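The Sugar Bag Problem
Pantry notes from Naseri

A bag of sugar is easy to buy and awkward to keep. Once the corner is cut, it never closes properly again, and most of us end up with a clip, a rubber band and a gritty shelf.

At the Nutach kitchen workshop in Naseri, refilling is done at a small wooden table with very little on it. A clear measuring cup with a spout and a plain white cup stay within reach.

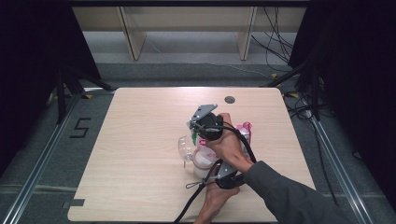 Read the bag first

Sugar and salt look alike through clear plastic, so check the label before you pour. If the print is in a language you don't read, taste a few grains. A half-used bag also folds down flat – squeeze out the air and roll the empty end under.
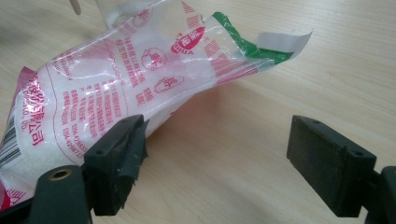 Pick a container you can see through

A lidded pitcher with a handle beats a jar for daily use. You can lift it with one hand, and you can tell when the supply is low. The Kastis pantry guide allows 20 minutes for sorting a dry shelf, and most of that goes to wiping.

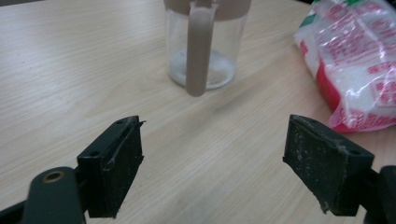 Before a refill, tip out what's left, wash the container and let it dry overnight. Damp walls make lumps. Pour in 2 stages, with a pause to let the grains settle, and stop short of the lid.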